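Home > Soft Furnishings > Cushion Covers > The Okcombe Plain Cover

The Okcombe Plain Cushion Cover
Product code 2296
In stock. Usually sent within 12 working days

We've been making the Okcombe for longer than most of us care to add up, and it is still the cover people ring us about when they've moved house, or had a new puppy, or finally given up on the sofa and decided to cheer it up instead! It's a good honest square of washed cotton with an envelope back, so there's no zip to jam and no buttons to go astray in the machine.

The cloth comes to us from Fothergill in big heavy rolls and is washed before anybody takes scissors to it, which means the shrinking is done with by the time it reaches you. Joanne Tindall cuts and Carol Nuttall does nearly all the sewing (she would like it known that the corners are turned by hand, with a knitting needle, and always have been).

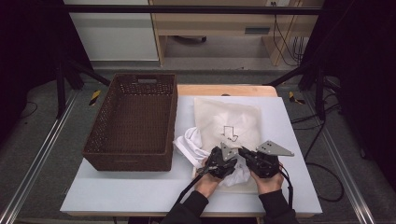
Do go up a size with your pad if you like a plump cushion. Feather pads settle over the first few weeks, and a snug cover helps them keep their shape, though a hollow-fibre pad is best matched to the size on the label. If you're not sure which you have, give it a squeeze: feather stays squashed for a while and fibre springs straight back.

Washing
Wash at 40 with similar colours and leave out the fabric softener, as it spoils the feel of the cotton in the end. Dry on the line if you can. Iron while still a touch damp, inside out if the cover is printed.

Sizes
Small, 40 cm square
Medium, 45 cm square
Large, 55 cm square
Cushion pads are sold separately.

Ordering for a guest house or café
We're always happy to talk about larger orders, and Barry Bellamy looks after those. Anything over 11 covers gets the trade price, and we can put your own small design on the front if you send us a clear drawing. Printed covers take longer, so for anything wanted in September please let Barry know early in the summer.

Returns are free on unwashed plain covers. Printed ones we can only take back if we've made a mistake.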